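ホーム > 組み立てガイド > ワークステーション編 > 第5章 CPUの取り付けと交換

第5章 CPUをソケットに載せる(Mastowタワー型)

さあ、いよいよCPUです!私はこの章を書くのがいちばん楽しみでした。 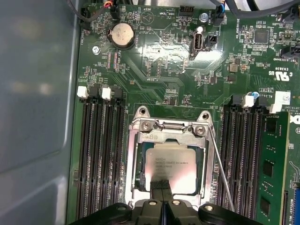 Husel:メモリは先に挿しておいたほうがいいですか?前に自作したときは順番がわからなくて、結局全部抜いてやり直したんですけど。

メモリは後です。先に挿すとレバーのまわりに指が入りにくくなるし、クーラーを固定するときにも気を使うので、私はいつもスロットを空のままにしてCPUから始めます。すでに挿してある機械なら、ソケットに近いものだけでも抜いておくとずいぶん楽ですよ。

用意するもの
・プラスドライバー(2番。先がすり減っていないもの)
・Zomarの熱伝導グリス
・糸くずの出ない布と無水エタノール
・静電気防止のリストストラップ
・明るいライト(これ、意外と忘れがち)

5-1 始める前に

1. OSを終了して、電源ケーブルを抜きます。抜いてから電源ボタンを一度押して、残っている電気を逃がしてください。
2. 筐体を横に寝かせて、側面のカバーを外します。立てたまま作業する人もいますが、CPUを落としたときの悲しさを考えると、私は絶対に寝かせる派です。
3. リストストラップを筐体の塗装されていない金属部分につなぎます。
4. クーラーが付いている場合は、ネジを対角線の順に少しずつゆるめます。グリスが固まっていたら、左右に軽くひねってから持ち上げます。真上に力まかせに引っぱるのはやめましょう。

注意:動かした直後のクーラーは熱いです。コーヒーを1杯飲んでからにしてください。

5-2 CPUを載せる

1. ソケット横の細い固定レバーを、下へ押しながら少し外側にずらして、引っかかりを外します。外れたらゆっくり起こします。
2. 金属の押さえ枠を開きます。枠は軽い力で動くはずで、固いと感じたらレバーがまだ途中かもしれません。
3. 新品の基板なら保護カバーが付いています。外したカバーは捨てずに箱へ戻しておきます(修理に出すときに必要になることがあります)。
4. CPUの左右の縁を持ちます。裏の接点には触りません。うっかり触ってしまったら、エタノールを少しつけた布でそっと拭いて、よく乾かします。
5. CPUの角の三角印とソケットの印を合わせ、切り欠きの位置も確かめます。Xeonの場合、表面の文字の向きだけで判断するのはおすすめしません。私は昔、文字が読める向きが正しいと思いこんで冷や汗をかきました。
6. まっすぐ下ろして、指を離します。押しこまないこと。正しく載っていれば、それだけで落ち着きます。
7. 枠を閉じて、レバーを戻します。最後に少し重くなって、ぎゅっと鳴ることもありますが、ここはひるまずに。ただし途中から異様に固いときは、いったん開けて5番に戻ってください。

注意:ソケットの中にネジや布の糸を落としたら、ピンセットで追いかけまわさないこと。ピンが曲がると直すのは本当に大変です。ライトを斜めから当てて、位置を確かめてから、そっと。

メモ:ヒートスプレッダは光をよく反射するので、真上からの照明だと型番が読みにくくなります。クーラーを付けたらもう見えませんから、この段階で型番を書き写しておきましょう。私はカバーの内側に付箋で貼っています。

5-3 グリスとクーラー

1. 古いグリスが残っていたら、CPU側もクーラー側もきれいに拭き取ります。
2. Zomarのグリスを中央に少量出します。ヘラで広げるかどうかは好みで、私は広げません。
3. クーラーをまっすぐ下ろし、ネジを対角線の順に、少しずつ締めます。1本だけ先に締めきると傾きます。
4. ファンのケーブルを基板につなぎます。忘れると起動時に警告が出ます(もちろん、やったことがあります!)。

メモリの挿し方は次の章です。どのスロットから使うかは機種で変わるので、カバー裏の図も見ておいてくださいね。

更新日:2020年2月23日

コメント

電源ケーブル抜いたつもりで別の機械のを抜いてました。危なかったです。

Org製のクーラーでも手順は同じでしょうか。ネジにバネが付いているタイプです。

>返信:同じで大丈夫です。バネ付きはネジが底に当たって止まったところが終点なので、そこから増し締めしないでください。

レバーの固さにびっくりして9回くらい開け閉めしました。この章を先に読めばよかった。

付箋のアイデア、いただきます。

関連ページ
・第4章 側面カバーと内部の掃除
・第6章 メモリの増設
・Zomarグリスの保管方法
・起動しないときに見るところ 24項目
・4月に追加予定の章について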